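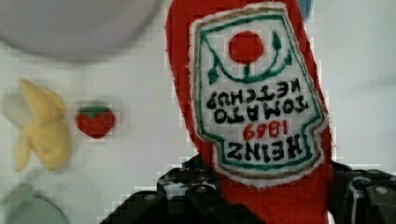 Ketchup from the August tomatoes

The tomatoes all came in at once again. I put in more plants than last year, which I said I wouldn't do, and by the middle of August there were bowls on the counter, bowls on the dryer and a cardboard flat on the floor by the back door. We had eaten tomato sandwiches for lunch every day that week. My neighbours in Wudville have their own gardens and stop answering the door at that time of year.

I've canned whole tomatoes and crushed tomatoes for years. Ketchup I had only tried once before, and that batch was thin and tasted mostly of cloves. This year I decided to give it a proper go and write down what I did, mainly so that I can find it again next summer.

The tomatoes

Most of mine were paste tomatoes, a variety sold as Derko by the seed stall at the Rukevside market. They are long and meaty with a hollow end, and they don't have much juice. The rest were ordinary round slicers that had split after the rain. I cut the bad parts off those and used them too.

If you only have slicers you can still make ketchup. It just takes a lot longer to cook down. My first attempt was all slicers, and I ran out of patience at ten at night and called it done when it was still soup.

I washed everything, cored it and cut it into chunks. I didn't peel. The skins come out in the food mill anyway, and peeling is my least favourite job in the kitchen after cleaning the oven. The food mill was my mother's and has a wooden handle that turns freely on its rod, so you have to grip it in a particular spot or your hand slides. I've thought about replacing it every year for ten years.

What went in

For the big pot I used tomatoes, onions, one red pepper, sugar, pickling salt and 300 mL of cider vinegar. The spices were tied in a piece of cheesecloth: a cinnamon stick, allspice berries, mustard seed, a few peppercorns and 2 cloves. The cloves are deliberate. Last time I shook them in from the jar and it was far too many.

I cooked the tomatoes and onions with the lid on until they were soft, then ran them through the mill and put the pulp back in the pot. The vinegar had been heating with the spice bag in a small saucepan in the meantime. I let that sit off the burner until the kitchen smelled like pickles, then pulled the bag out and poured the vinegar into the pulp with the sugar and salt.

A note on the vinegar. Use the kind marked 5 per cent and don't cut the amount if you plan to can the ketchup. The acid is part of what makes it safe on the shelf. You can play with the spices and the sugar far more freely. If you want to change the vinegar or the vegetables, keep that batch in the fridge or the freezer. 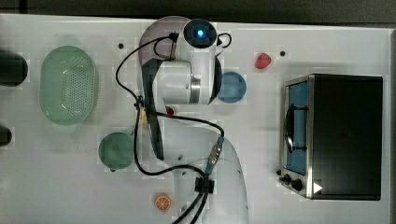
How do you know when it's thick enough?

Put a spoonful on a cold plate and wait a minute. If a ring of water creeps out around the edge, it needs longer. When the spoonful sits there in a mound and the plate stays clean around it, you can stop.

Mine took most of the afternoon. I used the widest pot I own and left the lid off, and for the last hour I stirred every few minutes. It spits once it thickens. I wore an oven mitt on the stirring hand and still had to wipe down the wall behind the stove.

Zeyu Shi, who I used to work with, makes hers in a slow cooker with the lid propped open on a pair of wooden spoons. She leaves it overnight and finishes it on the stove in the morning. I may try that next year. The thing I don't like about it is having that smell in the house while I'm trying to sleep, but she says you stop noticing.

Some people do the reduction in a roasting pan in a low oven. I did one small pan that way to compare. It needed much less stirring and the flavour was a little deeper, but the edges got dark and I had to scrape them back in before they caught. If I had two ovens I would do it all like that.

Jars

I put mine up in 125 mL jars. They look silly lined up next to the big jars of crushed tomatoes, but we don't go through ketchup quickly and an open jar of the homemade stuff doesn't last like the bought kind does. The small ones also make good gifts. I would sooner give somebody a jar they'll finish.

Before filling them I put the ketchup through the blender in batches. I wasn't going to bother. The mill had left it slightly grainy, though, and the kids next door had already told me what they thought of grainy ketchup. A minute in the blender fixed it. Let it cool a bit first or take the centre cap out of the blender lid and hold a folded tea towel over the hole.

Follow a tested recipe for the headspace and the processing time, and check whether you need to adjust for altitude. I used the boiling water canner on the back burner. All the lids sealed except one, and that jar went straight in the fridge for supper.

How it tastes

It is not the same as ketchup from the store. I know that's what everybody wants to know.

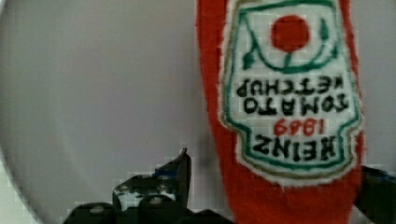 It's sharper, for one thing, and you can taste the onion. The colour is a dull brick red. On a burger I like it better than the bought kind, and on fries I'm still undecided. It was very good stirred into baked beans, and I've been using it in meat loaf where I would normally add a spoonful of tomato paste.

My brother tried it on scrambled eggs and asked if there was any real ketchup in the house. There was, and he used that. He did take a jar home with him.

The cost is hard to work out. The tomatoes were free if you don't count the seedlings, the stakes and the hose I ran over with the mower. Vinegar and sugar weren't much. I needed new lids, as always. If I had bought the tomatoes at the farm stand in Ham it would have been expensive ketchup.

Things to change next time

Start before lunch. I began at noon on a Sunday and was still washing the canner after the late news.

Use less sugar. I'd take out a quarter of it and taste before adding any more. The sweetness comes up as the pot boils down, and what seems right early on is too much by the end.

Freeze tomatoes as they ripen. I had been trying to keep up with the fresh ones and losing some to fruit flies. Frozen tomatoes slump as they thaw and you can pour off a good deal of the water before they go in the pot, which ought to save an hour of boiling. There are 3 bags in the chest freezer now, and I'm going to try them as a small batch in November when it's nice to have the stove on.

Green tomato relish is up next. The plants by the fence are still loaded and we're supposed to get a cold night this week, so I've got the old bedsheets out ready to cover them.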